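Dankwa refurbishing project: where we are in October

Hi Leen,

You asked for a page on how your 4000 is being spent, so I'm writing it with my coffee before the others get in. It has been a good month! We've spent 2671 so far, mostly on memory, drives and the new benches, and the rest is set aside for processors and monitors.

The towers from the Drernlow office came in better shape than I'd feared (dusty, yes, but hardly any bent metal). We lay each case on its side, take off the side panel and check the board before buying anything for it. The sockets get the most attention at this stage. If the bracket opens properly and the contacts look straight, the machine goes on the list for a processor. 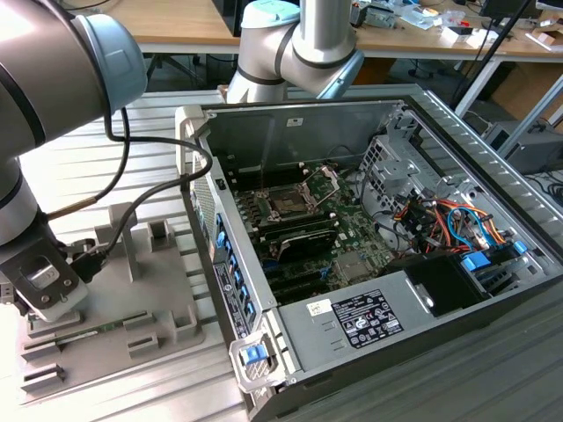
Going slowly over the boards has saved us money. Attila Kovács wanted to replace the whole Drernlow batch at first, and I nearly agreed with him, but after a week of testing only 3 boards went to recycling. The rest start up fine with a borrowed processor, and I did a little dance in the hallway when the last one came on.

Cabling takes longer than I planned for. These older towers have a lot of leads coming off the power supply and they end up across the drive bays, so getting a drive in or out means moving half of them first. I now allow a full afternoon for it every Wednesday, and we label as we go. Noémi Rácz made us a one-page sheet for the labels and it's taped up by the door.

One thing I'd like your okay on: I'd put part of the remaining money into matched memory instead of a second monitor order. The school at Mosia already has screens, and what they keep asking for is machines that don't crawl with two programs open.
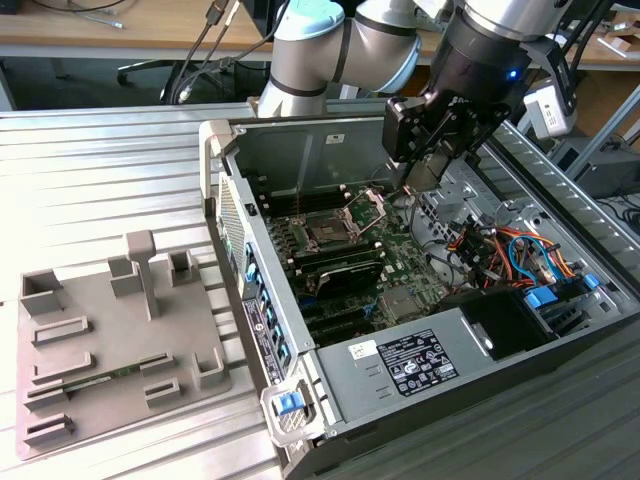 Irén Gulyás wrote back from Mosia that she'd take the memory over the monitors any day, and could the first 7 computers please come before the winter break, even if the cases are scratched. I've told her yes to the scratches and probably to the date. The processors are the only part I'm still waiting on, and I'll send you the invoice as soon as the order ships.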